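Forums > Home & Kitchen > Small Spaces > Mug tree or hooks?

Mug tree on a table, is it worth the place it takes?

Started by satider_home | 9 replies | 1000 views 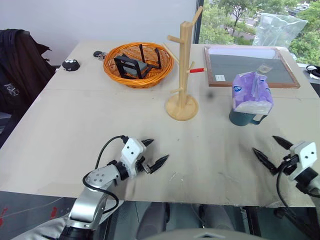
I am thinking for two weeks already about how to keep mugs on our table by the window. We have a light wooden mug tree, round base, one pole, short pegs. My sister says it is old-fashioned and I should put hooks under a shelf. But we rent, and I do not want to drill in the white wall. The orange wicker basket stays too, because all the things without a home go there.

My question is about the pegs. They are quite short. Do you trust such pegs with heavy mugs? My teal one is my favorite and I would be sad to lose it.

---

Gurkelora wrote:
Short pegs are fine if the handle is wide. Put the heavy mugs low and on opposite sides. I have the same type for years and it fell only once, when I hung three mugs all on the left.

---

flilitz22 wrote:
I don't agree. A mug tree on a table collects dust inside the mugs, and you must wash them before you drink. Hooks, or simply a closed cabinet. Also your tissue box is on top of the mug, so I think you have too few surfaces and not too few pegs!

---

satider_home wrote:
The tissue box I accept. It travels around the table and it stops where there is a free spot. But dust is not a problem for mugs which are used each morning.

---

Ada Amato wrote:
Hello, I also rent. Before you decide, please check how the pole is fixed to the base. If there is a screw underneath, tighten it. If it is only glued, a small drop of wood glue and one night of waiting is enough. I did mine in July and it does not move anymore.

For the basket: wicker is nice but a wire rack inside will scratch it and catch on the weave. I would stand the rack somewhere else and leave the basket for soft things, napkins for example.

---

flilitz22 wrote:
Glue on a cheap mug tree, it is a lot of work for a thing you can replace. But okay, Ada is right about the rack.

---

Gurkelora wrote:
@flilitz22 not everybody wants to buy new. And what is the framed board lying behind the mug? If you stand it up against the wall, you win a big piece of table.

---

satider_home wrote:
It is for notes, and you are right, it should stand. I will try it this evening. The mug tree stays for now, with the teal mug on the lowest peg. Ada, thank you, I will look under the base first.

---

Share (9)

Related threads
- Wicker baskets: how do you clean them?
- Shelf without drilling, what holds?
- Sarmiento mug hooks, opinions wanted
- Where do you keep the tissue box?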